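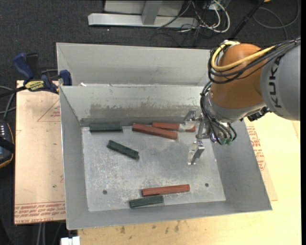 I've been wanting to get Rhodri Ruddock talking about bins for months, and he finally gave in over a second cup of coffee at his place in Dermont. Rhodri sorts things for a living (small workshops, school art rooms, the odd garage) and he has Opinions about storage, capital O. He likes metal, and he likes sides that slope. Green blocks and reddish-brown blocks in one gray sheet-metal bin, lying every which way on a scuffed floor, would send some organizers running for the divided trays. Rhodri couldn't care less. "Six blocks!" he said. "You can see every one of them. Why would I put a wall between the red and the green?"

His rule is that a container should let you look straight down and grab. He got there the hard way, after a job at a toy repair shop called Morris, where he spent 17 days putting 3,000 wooden pieces into lidded boxes with lovely printed labels. "I was so proud of those labels," he told me. "I went back a month later and everything was in a heap on the bench, and the boxes were stacked under it with the lids still on."

So what about stains? I had to ask, as I'm the kind of person who scrubs a baking sheet until my wrist hurts. He laughed at me for quite a while. "A brown mark on the back wall is fine. Scratches are fine. I wipe out the crumbs and the bits of paper, I check the rim for anything sharp, and I go home."

He's pickier about tables. Pale wood is his favorite, partly for looks and partly for dropped screws, which vanish on anything dark. He sets two bins one behind the other with the rims lined up, and whatever gets used most goes in front. I tried this with my own sewing stuff (buttons in front, zippers behind) and I'm a little annoyed at how well it's going.

We got onto money, too. He once quoted a client in Stollmont $800 for a full workshop, and she asked what she could get for 30. "I told her two bins and a phone call," he said. "She took it! She still calls."

He's starting on a neighbor's basement next, and he's already been told there are eleven coffee cans of mixed nails down there. He sounded thrilled.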